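Folding long sleeves – in thirds or in half?
Weltico Home Forum > Laundry & Closets

pegbasket
January 29, 2019
Ok quick one. Long sleeve tees, knit, the soft kind. I fold sleeves straight across the back and then thirds. Comes out lumpy every time and wont stand up in the drawer. What do you all do?

Kerekes_8
Sleeves down, not across. Lay it flat, fold each sleeve so the cuff points at the hem, then sides in. Way less bulk in the middle.

mudroom449
Disagree. Sleeves down makes a thick strip on each side. Across is fine if you smooth it first. Most people skip the smoothing.

pegbasket
I do smooth it! On the bed tho, maybe too squishy?

Kerekes_8
Bed is fine. I do all mine on the bed, more than 6 years now. Table is too narrow for my shirts anyway.

mudroom449
Table every time. Sorry. Bed = wrinkles.

Kerekes_8
Did the dark red one just now, sleeve coming down toward me, neck at the far side. 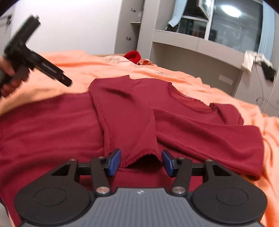 Get the sleeve lying how you want before you touch the body. Then sides in, then up from the hem, two folds. If the seam twists, go back and redo the sleeve, takes a sec.

sunent_laundry
Or just hang them?? Hangers exist

pegbasket
No closet space. Trying sleeves down tonite, will report back

mudroom449
Try it on a table too – then tell me I'm wrong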